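Drying a padded jacket without a tumble dryer
Posted in Home and Laundry

Mairéad Ó Néill
I have a padded jacket from Bravent, synthetic filling as far as I know, and I need to wash it before it gets properly cold. The label says 40 degrees and do not tumble dry. Last October I hung my old one over the bath and it still smelt musty after days of airing, so I ended up giving it away. Our flat in Stavport is on the ground floor and doesn't get much sun. Is there a better way to do it? Also, do I need special detergent or will the ordinary stuff do?

gazi_lane
Ordinary liquid is fine, just use half of what you normally would and no softener. Powder tends to stay in the seams. I'd wash at 30 even if the label says 40.

Spin it twice. Most people are scared of spinning padded things, but the water left in the filling is what gives you the smell. My machine is an old Ekness and I use 700 for the first spin and the same again for the second. Check your label first in case it says no spin.

Then dry it flat on an airer with the zip open, lining side up to begin with. Turn it every few hours and pull the padding apart with your fingers where it has gone lumpy. A small fan pointed at it makes more difference than the radiator does. 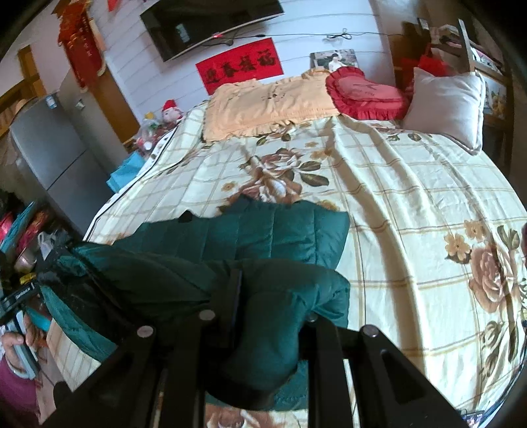
Don't put it away as soon as the outside feels dry. The cuffs and the bottom hem are always last, so squeeze those and if they feel cold give it another night. I leave mine out for a full day after I think it's finished. If you have a dehumidifier, shut the door and run it in the same room.

T. from upstairs
just take it to the launderette, the big machines spin better

pocketful104
Agree with most of the above. For the musty smell, check the washing machine as well. Run it empty on the hottest setting and clean the rubber seal, as mine was the cause all along. White vinegar in the drawer helped a bit, 100 ml or so. If the filling is down and not synthetic you'd want a proper down wash, so look at the inside label again before you start.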